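Forty more and I still don't believe it

April 7, 2020

The plan, as Imelda Quiambao put it to me, is simple. You hold the gripper in your hand, do a chore with it, and the camera on it records what the fingers do. Do that often enough and the Setau model picks up the chore by itself. I have my doubts, but I said I'd do my share.

My share so far is 500 goes at picking things up off a table. Imelda says the full set stands at 1,664. When I asked how many would be enough, she said more.

What bothers me is how alike they are. Same table, same person, same slightly impatient wrist. I pinch from the right every time unless I make myself stop. I threw out 62 of mine for starting with the fingers already half shut, and I'm sure I missed a few. A model fed on this will learn my bad habits very well. Whether it learns to pick things up is another matter.

I now begin each go with the fingers apart and nothing between them, and hold still before I move in.
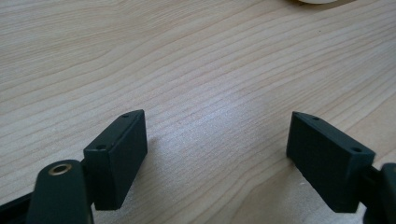

What would change my mind

A different table, for a start. Trinidad Iglesias has one in Divcombe with a dark, scratched top, and I'd like to see the model tried on that before anyone asks me for another 40.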